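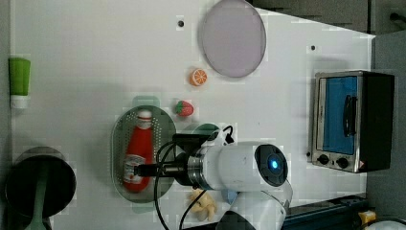
Kagiso Ntuli wrote in to say that any play kitchen set is only as good as its strainer, and that the Plekora one is the piece her kids fight over. I read that before I bought ours, and after two months with the set I agree with most of it.

4 min read

The Plekora kitchen set is a mix of play food and dishes. We paid 40 dollars for it in January. It is sold for ages three and up, and my two are four and six.

The strainer is the best thing in it. It is a long oval, green, with a small tab at one end and holes all over the bottom. It is big enough to take the ketchup bottle lying down, so it also gets used as a serving tray, a boat and a bed. We have run it through the dishwasher on the top rack and it kept its shape.

The plate is a pale purple with a slightly darker rim. It is a good size, and an adult could eat a sandwich off it. I would have liked a second one. With two children and one plate, somebody is always waiting.

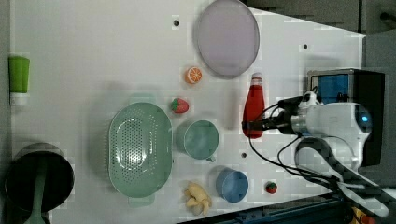

Mug, cup, plate and strainer, with the strawberries, orange slice and bananas.

The food is uneven. The orange slice is well made and the segments are clear enough that my younger one pretends to peel them. The strawberries come in two sizes, and the smaller one has been under our couch three times. The bananas are a very pale yellow, and a visiting cousin took them for ginger root. I'd call that the weak point of the set.

The mug is teal and has a short handle that a small hand can manage. The light blue cup tips over more easily than it should, at least at our house. The ketchup bottle has a white cap, which on ours has stayed firmly on.

Storage is up to you. There is no bin or bag, and the box it shipped in tore the first week. Ours lives in a drawer.

I looked at the Lekota set too. It has more food in it, but the dishes are smaller and the strainer is only a shallow bowl with eight holes. For children who mostly want to cook and serve, I would take the Plekora again and buy an extra plate.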